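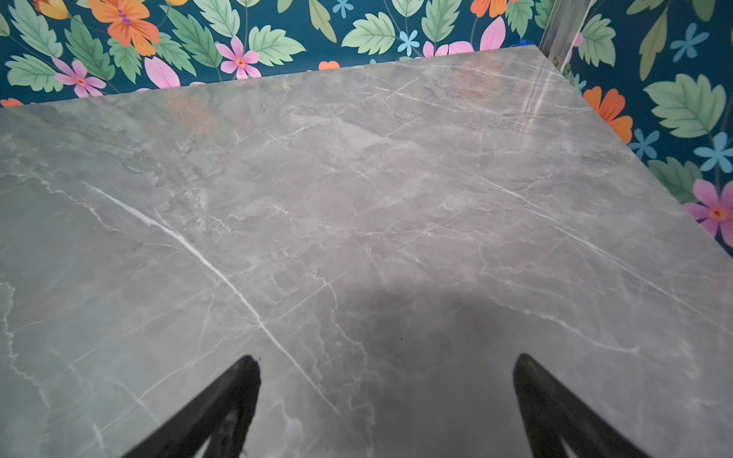
Notes from the Prelten visit, typed up on the train so excuse the state of them. Went in November with four others from our place. Botond Lengyel set it up, he used to work with one of the Zorneo people and had been on at us to go for ages.

Getting there. Prelten is on the edge of Istov, past the bus depot, no sign on the road. We walked past it twice. Buzzer doesn't work, you ring the number on the door. Coffee on arrival, decent, and a safety talk that took four minutes.

First hour was slides. I'll skip most of it. Main point – they don't write much code for the arm's movements any more. Someone shows it the job, over and over, and the recordings go into training. Two ways of showing. One is by hand: you take a pair of handheld fingers, same shape as the robot's, with a small camera on, and just do the thing yourself. The other is by remote: you hold a leader arm and the real one copies you. Both give them more or less the same kind of wrist view to train on. They used to do only the remote kind. Now they mix.

Then through to the floor. They have rooms made up to look like bits of people's homes, the idea being that an arm that has only ever seen a plain white bench goes to pieces in a real kitchen. Mine was the room with the grey marble-patterned table and the flowery wallpaper, teal with orange and pink flowers and big pale leaves. Very loud wallpaper. I liked it. Botond said it would give him a headache by lunch.

The table is the interesting bit if you do vision work. Polished, pale veins going everywhere, and it picks up reflections. The arm throws a big soft shadow on it as well, so the stone goes dark between the fingers just where you want to see. Asked whether they'd thought of a matt top. Yes, they have one, two rooms along, and the arm does well on it, and that is why they spend their time on this one.

What we saw, in order:

Remote session first. Operator sat off to the side with the leader arm and a screen. Task was picking up a cloth, folding it once, putting it down near the far edge. She does 40 of these before a break. Start of each one is the same, fingers apart over the bare table, hold still for a second, then the cloth goes down and off she goes. The still second matters apparently, without it the trimming software guesses the start wrong. She threw away two while we watched, one becuase she bumped the table edge, one I couldn't see anything wrong with at all. "Dithered," she said. If you dither the robot learns to dither.

Then we had a go. I was bad. You've no feeling in your fingers, it's all eyes, and on the screen I could not judge height over the stone. Kept stopping a good way above it, then overcorrecting and pressing down. The others were better. Botond folded the cloth on his third try and was unbearable about it after. My best was a sort of heap.

The trick, says the operator, is to watch your shadow. As the fingers come down it closes in on them. Tried it, helped a lot. Nobody had put that in the slides!

Handheld set after that. Much easier, you can feel the table. Also quicker, I did five in the time one had taken me on remote. Downside is people cheat without meaning to – they twist the wrist in ways the arm can't. The software flags it afterwards. Two of my five flagged.

Numbers I wrote down: around 200 demonstrations before a new task is worth training at all, 2000 for one they'd show a customer. 37 tasks in the library at present, cloths and cups mostly. Didn't get a success rate out of them. Asked twice. "Depends on the room" both times, fair enough I suppose but I'd have liked a figure.

Lunch, sandwiches, nothing to report. Sat with a man from Muriithi who are trying the handheld kit in a laundry. He said the hardest part was getting staff to do it at normal speed, everyone goes slow and careful when they know it's being recorded. Swapped emails. Must write to him.

Afternoon was a trained run with no operator. Same room. Arm did the cloth fold by itself, slow, a bit of a wobble over the brightest vein before it went down. I asked if it had taken the vein for the edge of the cloth. They think so, sometimes. Their fix is more demonstrations with the cloth laid right across it. We watched six runs, four clean, one fold came out crooked, one it closed on nothing and lifted away quite happily with no cloth.

Things to follow up at our end:
– the still second at the start, we don't do this and our trimming is terrible
– bin rule for dithering, need to agree what counts
– price of the handheld set, Zorneo will send a quote
– shiny surface tests, we have none
– ask Botond for his photos of the leader arm, mine came out blurred

Left at half three. Taxi for the next lot going is a better idea than the bus, and take a jumper as the floor is freezing. They're happy to have a second group in spring, max five people, names to me plese and say if you want to drive the arm.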